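イルキスの集会所で蒸しまんの講習会

ドゥルトトンのイルキス集会所で、蒸しまんを作る講習会が9/4/25に開かれました。参加した人は19人です。主催は料理サークル「ニン(Ninh)」で、今年の1月から続いている集まりの2回目になります。

会費は2000円で、材料代と、持ち帰り用の箱の代金が入っています。前回は肉まんでしたが、今回は中に何も入れない白いまんじゅうをテーマにしました。中身がない分、生地のこね方と蒸し方の違いがよく分かるという理由です。

参加者は最初に粉と水とイーストをまぜて、手で10分以上こねました。そのあと生地を休ませて、小さく分けて丸めました。生地が乾きやすいので、ぬれたふきんをかけて待つように、と何度も説明がありました。

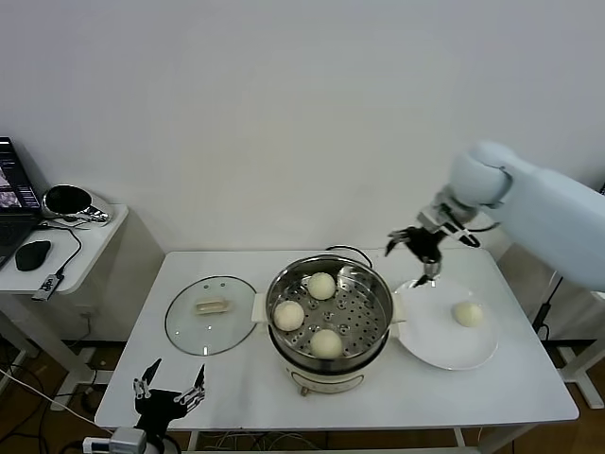

電気蒸し器のかごに入った丸いまんじゅう。右の皿にも一つ。

蒸すときは、家庭で使う電気の蒸し器を使いました。大きいせいろを持っていない家でも作れるようにするためです。かごの中ではまんじゅうの間をあけて置きます。蒸すとふくらむので、近すぎると皮がくっついて、取るときに破れてしまいます。また、ふたを急に開けると表面にしわができることがあるので、火力を切ってから少し待つほうがよいそうです。

この日は全部で62個のまんじゅうができました。試食では、そのまま食べる人も、甘いみそをつけて食べる人もいました。残りは箱に入れて、参加者が家に持って帰りました。

次回は、かぼちゃを生地に入れたまんじゅうを作る予定です。申し込みは、集会所の向かいにある食料品店エケント(Ekent)の窓口で受け付けています。エプロンとふきんは各自で持ってきてください。

コメント(3件)

まめ吉
うちの蒸し器でもやってみました。底に紙をしかなかったら、穴のところにくっつきました。紙は必要ですか?

青い鍋
↑クッキングシートを小さく切って、一個ずつ下にしくといいですよ。

K子
かぼちゃの回に行きたいです。子どもといっしょでも大丈夫でしょうか。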